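From: Mwajuma Owino
To: Student Robotics Teams, Coaches and Judges
Date: 5/10/23
Subject: Re: Household Handling Challenge – questions on the bag task

Dear team leads, coaches and judges,

Thank you to those who wrote in after the rules were posted. Several messages raised the same points as the one from the Clernby team, which is quoted below with their permission. I am replying to the full list so that every team works from the same answers. Where this message differs from the rule sheet, this message applies, and the rule sheet on the Sturevdale server will be corrected to match.

> From: Clernby team
> To: Student Robotics Teams, Coaches and Judges
> Subject: Household Handling Challenge – questions on the bag task
>
> Dear organizers,
>
> We have read the rules for the two-arm division and would be
> grateful for guidance on the following.
>
> 1. Rule 14 says that the bag must be "held by both grippers before
> it leaves the surface." Does this mean that both grippers must be
> closed on the bag, or is it enough for one gripper to press against
> it while the other one lifts?
>
> 2. Are we free to choose our own bag? In February we practiced with
> an empty paper bag, and our results with a filled plastic one have
> been quite different.
>
> 3. Must the cutting board stay where it is? Ours tends to slide
> toward the stove when the right arm pushes.
>
> 4. Our gripper cables run on the outside of the arms. Will we lose
> points if a cable touches the bag or the board?
>
> 5. May we practice in a real kitchen, or only at the test bench?
>
> We would also like to know whether the time limit has been settled,
> as the draft and the posted version do not agree.
>
> With thanks,
> The Clernby team

I will take these in the order in which they were asked.

On question 1: both grippers must be in contact with the bag before it is lifted, and at least one must be closed on the material. A gripper that only presses against the side of the bag counts as contact. It does not count as a grasp. Teams may therefore steady the bag with one arm and take hold with the other, and several groups have told us that this is the approach they intend to use. The judges will call "contact" and then "grasp" aloud, and the lift may begin after the second call. A lift that begins early will be repeated once without penalty. A second early lift ends the attempt.

On question 2: teams may practice with any bag they like, but scored attempts will use a clear or translucent plastic food bag supplied by the organizers. It will be closed and partly filled. Please do not rely on printed graphics to locate the bag, as the supplied bags will come from different packages and the printing will vary. Vision systems that were trained on one brand only are likely to have trouble, and coaches are asked to raise this with their students now.

The kitchen layout used by the Gachanja group has been approved as a reference for the two-arm division. Teams that are still arranging their practice area may follow it, although an exact copy is not required. 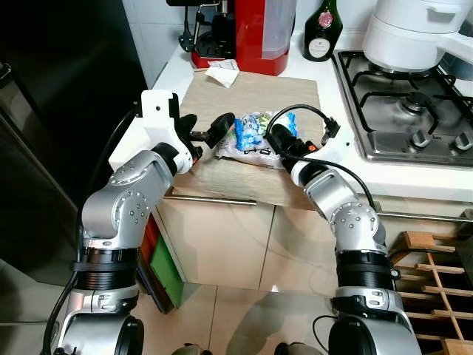 Bag task, two-arm division: both grippers at the bag on the cutting board.

Students should note the amount of ordinary kitchen equipment left on the counter and stove. The scored area will be furnished in the same spirit. Items behind the board are part of the task, and an arm that knocks one over loses three points. Items may be shifted slightly between attempts, but no judge will move anything once the clock has started.

On question 3: the board may slide, provided that it stays entirely on the countertop. If any part of it reaches the stove, the attempt is stopped. Tape, clamps and suction feet are not permitted. A thin rubber mat under the board is permitted in the junior group only. The burners will be off and locked out at all times during the event, and the same rule applies to any practice session held under the name of the program.

On question 4: cables may touch the bag or the board. Points are deducted only if a cable drags the bag, catches on another object or comes loose from its connector. The committee that met in Skalolham looked at this at some length – a full cable cover was considered and rejected as too costly for the smaller clubs. Each team must be able to show the inspector that both arms can move through their full working range without pulling a cable tight. Slack should be secured at the joints with ties or hook-and-loop strips. Loose plugs on the work surface will be noted at inspection and must be secured before a scored attempt.

On question 5: practice in a real kitchen is allowed and welcome, subject to three conditions. An adult coach must be present. The stop button must be within reach of a person who is not operating the arms. Food used for practice may not be eaten afterward. Teams that use a school kitchen should also obtain written permission from the school and keep a copy with their logbook.

The time limit is five minutes per attempt. The figure in the draft was an error, and I apologize for the confusion it caused. Setup time is separate and is fixed at 14 minutes, including calibration.

Teams that have not yet sent their arm and gripper details should do so by replying to me directly. Please quote form 2822 in the subject line and state the gripper type for each arm. The two grippers need not be identical. Replies sent to the whole list will not be treated as registrations.

One further request concerns logbooks. Last season the judges received a number of books in which only successful runs had been entered. Failed grasps, dropped bags and stopped attempts belong in the record as well, with a short note by the student who was operating. Logbooks will be read before the interviews, and the interview questions will be drawn from them.

Further questions may be sent to the list under this same subject line.

Sincerely,

Mwajuma Owino
Student Robotics Program, Sturevdale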